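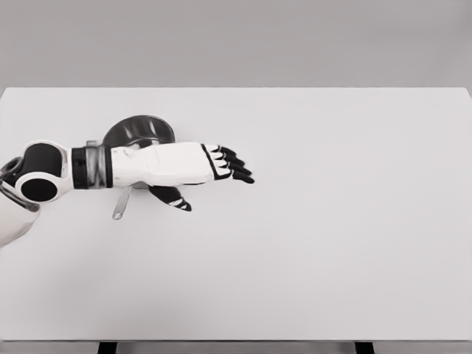
November, 9.40pm
Posted by huiling_d

Fumby build, part 5. Sim side mostly sorted now. Arm reaches over the table, hand comes in above the pan, thumb down near the handle. Grasp itself still rubbish – fingers close too early and teh pan skates off. 20 tries last night, 2 lifts. Anyone had better luck with a thin handle?

wan_g
What friction are you running? Default is far too slippy imo. Had the same with a ladle.

huiling_d
Default, yes. Will try.

Lanying W
Disagree with wan. Crank friction up and it'll lift anything in sim, then drop it on your foot in the workshop. Fix the approach first. Come in lower, thumb under the handle, then close.

wan_g
Never said crank it. Metal on rubber isn't ice though is it

guilan_cui
Why a pan at all? Start with a block. Four fingers and a thumb is a lot to tune on something that shape.

huiling_d
Because I want it to move pans, Guilan. Real one's going on the bench at Keltisstead and the kitchen lot have asked for it.

Muchen Z
Check the collision mesh before any of that. Mine had the pan as one solid lump, handle and all, so the fingers were hitting nothing you could see. Took me 211 runs to spot it.

huiling_d
Oh. Mesh is one lump. Splitting the handle off now, will post numbers tommorow.

Lanying W
Still come in lower.

Last updated: November
Contact Zestgate Makers Forum | Copyright Zestgate | Back to top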